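Pirno opens its student writing help desk to everyone, with feedback on drafts and no ghostwriting 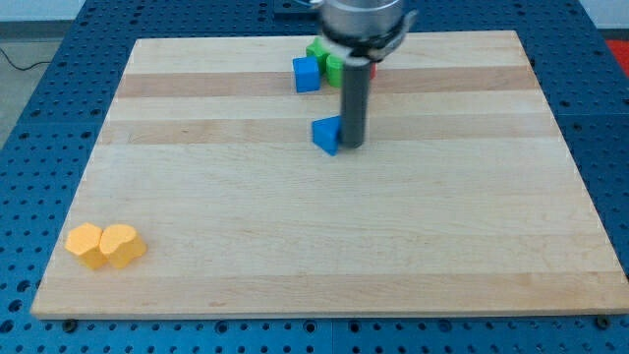 I'm Irena Dudek, I started Pirno, and I've been looking forward to writing this one for months! Starting in November, our writing help desk is open to any college student who wants it, wherever they're enrolled. Until now you could only get in through one of our partner schools, and we kept getting emails from people who'd heard about us from a roommate and couldn't sign up. I tell new students to think of a paper a bit like a cutting board made from pale strips with a few darker, honey-colored ones running through it. Your own argument is the pale wood, the sources are the darker bands, and a reader should be able to see where one stops and the next begins. Most of the drafts we get have those mixed up, and that's usually the first thing we talk about.

So what do you get? You upload a draft, you tell us what the assignment is, and a real person reads it and writes back. You can send up to 3,000 words at a time. The comments come in the margin, plus a short letter at the end saying what I'd call the big stuff: is there a claim, does the middle section hold up, did you answer the question your professor asked. We don't rewrite your sentences and we don't sell finished papers. I get asked about that a lot (sometimes very politely, at 2 in the morning, with a deadline attached) and the answer is still no.

Our readers are mostly former writing tutors and a few retired teachers. Montserrat Pacheco runs the team and trains every new reader herself. She's strict – I sat through her training and she sent my practice comments back twice.

"I want a student to open our letter and know what to do first," Montserrat told me when I asked her for a line for this release. "If they have to read it three times, we wrote it badly."

Before opening up, we ran a trial over the summer with 200 students, and it changed a lot of our plans. We had built a fancy chat window that hardly got used. What people wanted was to write back to the same reader with the next draft, so now you can. Every paper comes with one free follow-up, and you keep your reader unless you ask to switch. Hòa Đỗ rebuilt the whole upload page after the trial too, and it finally works on a phone without making you pinch and zoom (thank you, Hòa!).

There's also a new piece for students writing in English as a second or third language. Bożena Malinowski put together a set of short guides on things like articles, hedging and how to quote without dropping the quote in from nowhere. They're free to read even if you never send us a draft. Bożena wrote them while finishing her own thesis in her third language, and I think you can tell.

On prices: one read is a flat fee, shown before you upload anything, and it doesn't go up when your deadline gets closer. We simply stop taking drafts for the day once our readers are full. If you're on financial aid, write to us first. We have 300 free reads set aside for this school year, paid for by Schwerdtfeger, the small print shop downstairs from our office, whose owner put himself through night school and wouldn't let me put his picture in here.

Sign-ups open at 9 a.m. Eastern on launch day, on the Pirno site. Instructors who'd like to see sample comments before sending students our way can ask for a packet, and reporters with questions should go to Hubert Michalski on our press desk. He answers faster than I do.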